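**Wrist tag tracking drops out when handling loose paper**

**jbisgaard** - January 22, 2023

Continuing from my October build log. Goal is unchanged: record both hands filing paper into a clip folder, then replay the trajectories on the Arnaud arm pair at Edau (the shared workshop). Head camera, square tags on both wrists, pose from Stukden. Rig weight is 400 g per wrist including straps.

Pick and place with rigid objects works well enough that I stopped tuning it. Paper is where it falls apart. When one palm presses a sheet down and the other hand goes to the clip, the wrists roll in opposite directions and the solver ends up working from tags at a steep angle. Translation stays usable. Orientation flips between two solutions, sometimes on consecutive frames.

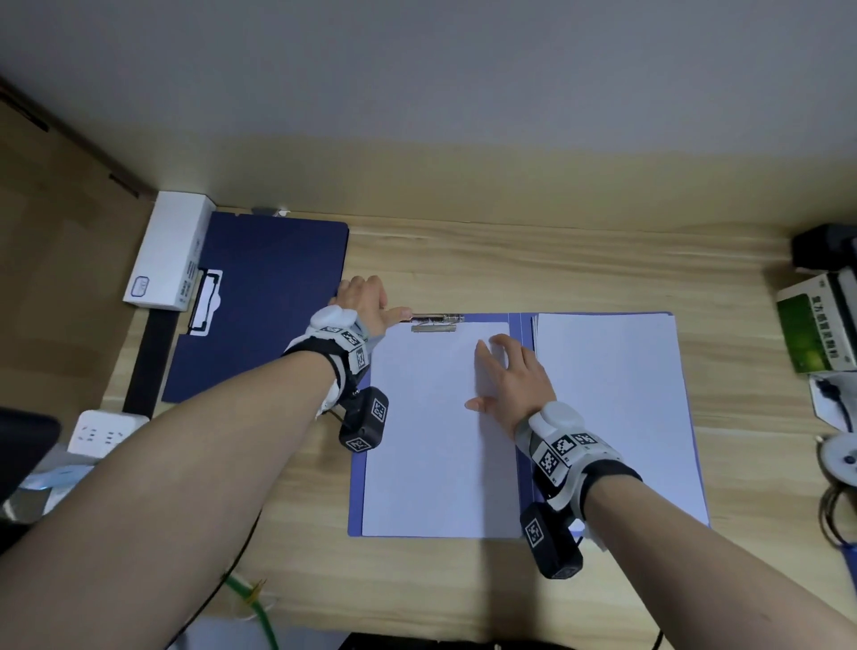

*Folder task: left hand at the clip, right hand flat on the sheet.*

Settings: fixed exposure, autofocus off, lens calibration redone after I moved the camera mount. Last session was 3,000 frames. The flips cluster in the pressing phase and are rare elsewhere. Any suggestions before I reprint the tag blocks?

---

**kovalchuk_i**

Classic planar pose ambiguity. A small square tag seen nearly face-on has two rotation solutions with close to equal reprojection error. Are you solving each tag separately and averaging, or treating each wrist as one rigid body?

---

**jbisgaard**

Separately, then a weighted average by tag area.

---

**kovalchuk_i**

Then that's your problem. Measure the tag layout once, define each wrist as a single body, feed all visible corners into one solve. The tags on different faces of the block break the ambiguity for you. Averaging a good rotation with a flipped one gives you a third rotation that was never true.

---

**mirta_s**

Agree on the single solve, disagree that it's the whole problem. Jytte says steep angle, Ivan says face-on. Those are different failures. At a steep angle the corner localization is bad to start with, and a joint solve will spread that error around without complaint. I'd log the viewing angle per tag and reject anything past a threshold before the solver gets it.

Also, what are the straps mounted to? On my own build the block shifted against the skin every time I pressed down with a flat hand. Tracking was fine, the wrist just wasn't where the tags were.

---

**jbisgaard**

Logged viewing angle on the old session. You are both partly right: the pressing phase has one tag steep and one close to face-on, on the same wrist. Rewrote it as one body per wrist, corners weighted by angle. Flips are mostly gone.

Strap shift is real. I drew a pen line on my forearm at the strap edge and pressed down on the desk. The band moves 4 mm and does not come back on its own.

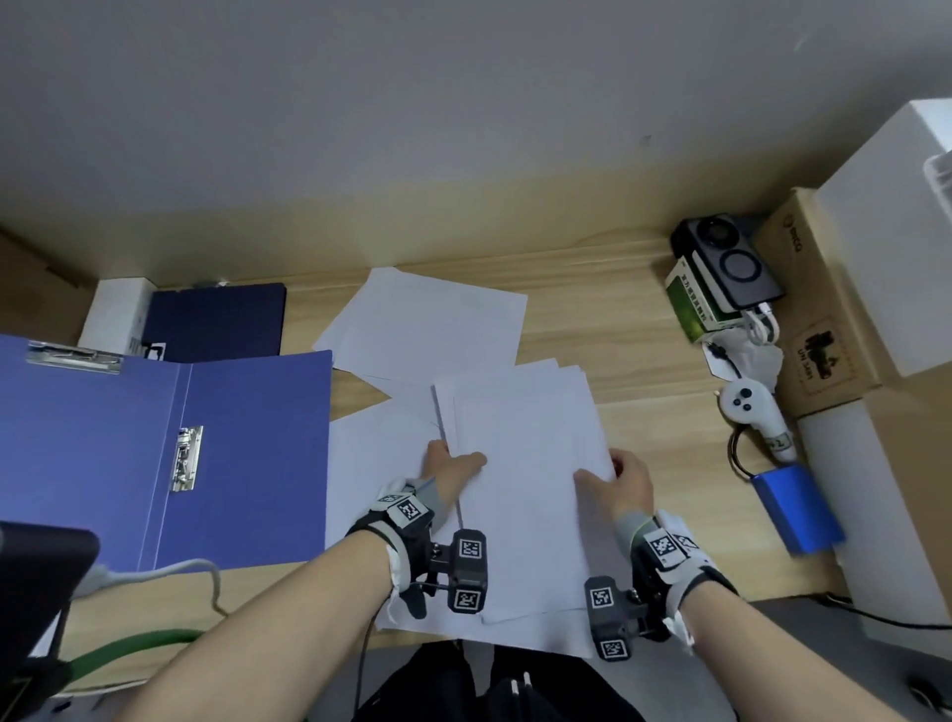
I tried tightening by one notch, which reduced the shift and made my fingers numb by the end of the session. Foam under the block was worse than nothing, as it compresses. Next attempt is a second narrow strap closer to the elbow, tied to the first with a rigid bar.

---

**ifogh**

Skip the bar. It will fight you when you rotate the forearm, because the skin near the elbow barely turns while the wrist does. Use a non-slip cuff instead. Curine sells silicone-dot tape by the meter, sew two rings of it on the inside of the band.

---

**mirta_s**

Silicone dots stop working on sweaty skin. Over a thin cuff, maybe.

---

**ifogh**

Mine have held up through a summer in an attic. But fine, over a cuff.

---

**a.lamrani**

Different angle. Why do you need the wrist to 4 mm for this task? You're replaying onto an arm with a compliant gripper, and the sheet position isn't tracked at all. Paper slides. I would split the recording into phases (grip the stack, square the edges, separate a sheet, press, clip) and only care about accuracy in the clip phase. For pressing, record contact yes/no and let the arm run on force.

---

**kovalchuk_i**

That throws away most of the demonstration. If you hand-write the phases you may as well hand-write the motion.

---

**a.lamrani**

For pressing a sheet flat, yes, I would hand-write the motion. It's a downward force along a line.

---

**jbisgaard**

Not ready to hand-write anything, but I'll label the phases, it costs one keypress each. Separating sheets is the phase I'd least like to script. The hands do different jobs and swap without my noticing.

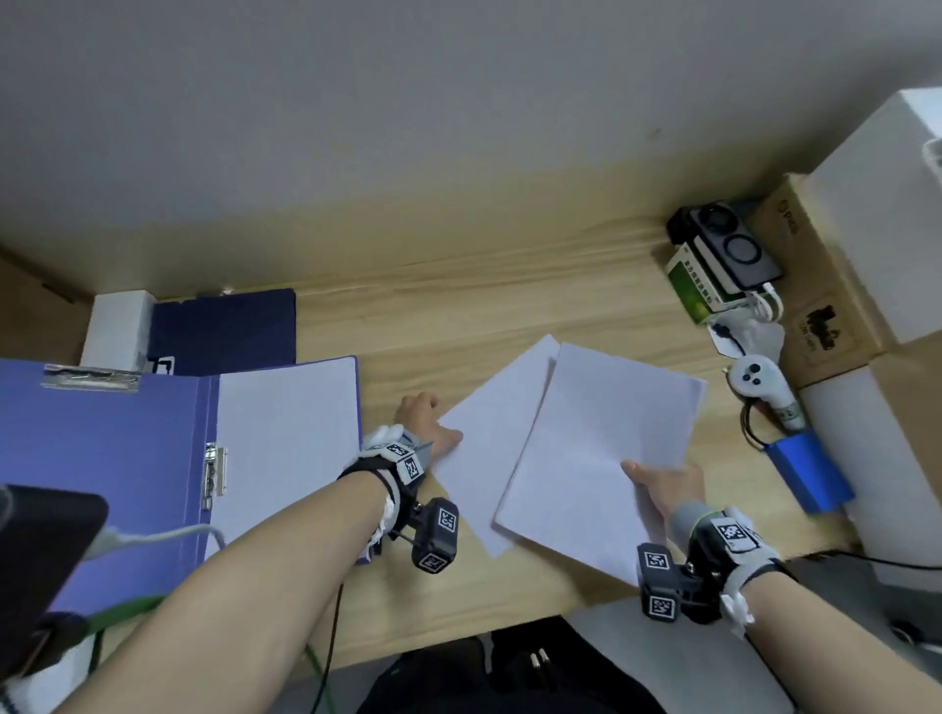

*Separating: fingertips on one sheet, right hand on the corner of the other.*

Status on the rest:

- Joint solve per wrist: done, keeping it.
- Angle rejection: hard threshold dropped too many frames, so it stays as a weight.
- Strap: silicone tape ordered, bar abandoned.
- Tag blocks: not reprinting yet.

Ivan, did you let Stukden refine the tag layout during the solve, or freeze it after measuring?

---

**kovalchuk_i**

Freeze it. If you leave it free, the layout absorbs the calibration error and the residuals look great for no reason. Measure with calipers, run one refinement pass on a slow clean recording, then lock the file.

---

**mirta_s**

And remeasure when you sew in the tape, if the blocks come off the band for it.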